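A tree grows outwards as well as upwards. Just under the bark is a thin layer of living cells. Each spring it makes wide cells that carry water up from the roots. In late summer it makes narrow cells with thick walls. One pale band and one dark band together make one year of growth, called a ring.

A wide ring usually means a good year with plenty of rain. A narrow ring can mean drought, cold or insects. A spruce near Grønli with 200 rings has recorded 200 summers in this way.

## Why boards differ

Wood from the same log can vary in colour. The outer part, called sapwood, carries water and is often paler. The inner part, called heartwood, no longer carries water. It often holds oils and other substances that darken it.

A butcher-block top is made of many short strips, and their colours can range from pale tan to light brown.

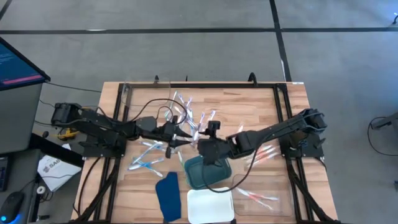 ## Try it yourself

1. Find a cut log or stump. Ask an adult before you touch it.
2. Start at the centre, called the pith.
3. Put a pin in every tenth dark band.
4. Count the pins, multiply by 10, then add any bands left over.

Some trees in warm, wet places have no clear rings.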